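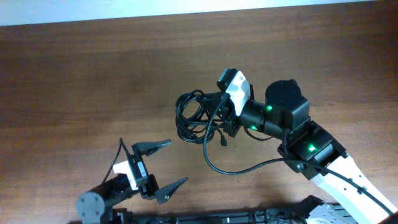 Kaan Ersoy reckons the back exit should have been a fail, not a "monitor", and he wants it put at the top so here it is at the top. Door sticks at the bottom, needs a shoulder. I had it as monitor as it does open. Changed to FAIL.

Skoltedura hall and kitchen, walkthrough 9/2/26
Ratings: OK / MONITOR / FAIL / N/A

EXITS AND PATHS OF TRAVEL
Front doors, both leaves open fully: OK
Back exit: FAIL, see top. Plane the bottom edge or rehang. Bastero to quote.
Exit signs lit: OK at front. Side corridor one flickers, MONITOR
Ramp handrail: OK, bit of surface rust at the bottom bracket
Corridor clear: FAIL on arrival, stacked chairs both sides. Moved while I was there, so OK now but this is the second time. Tape a line on the floor.

FIRE
Extinguishers, tags current: OK, all stamped June
Kitchen fire blanket: OK, but it's behind the bin. Shift the bin
Smoke alarms tested: OK in hall. Storeroom one chirping, new battery needed
Hall capacity notice: says 400. Wrong, that's the old figure from before the stage went in. Take down till we get the proper number in writing

ELECTRICAL
Test tags: MONITOR, urn is out of date. Unplugged and labeled do not use
Switchboard labelled: OK mostly, circuit 6 just says "misc". Someone please find out what it does
Power boards: FAIL, one plugged into another behind the piano
RCD push test: OK

KITCHEN
Hot water at tap: OK
Fridge temp log: N/A, log sheet missing. Reprint
Gas shutoff reachable: OK
First aid kit: MONITOR, no burn gel, bandaids nearly gone, eyewash expired
Floor by the sink: lino lifting at the join, trip hazard. FAIL

OUTSIDE
Gutters: not checked, no ladder on site
Carpark lights: OK on timer, one out near the Chu Street gate
Pavers: MONITOR, the one by the tap rocks
Bins: OK

COSTS SO FAR
Groltidon invoice for the alarm service came in at $1,283, covers the June visit only. Door and lino are extra, no quotes yet.

COMMENTS
Lino first pls, then the door. If the door isnt sorted in 20 days we stop taking evening bookings, insurer wont wear it.
Urn can go to the tip if it fails the retest, its ancient.
Gutters to be done seperately, bring own ladder.
Keys back in the lockbox, code unchanged.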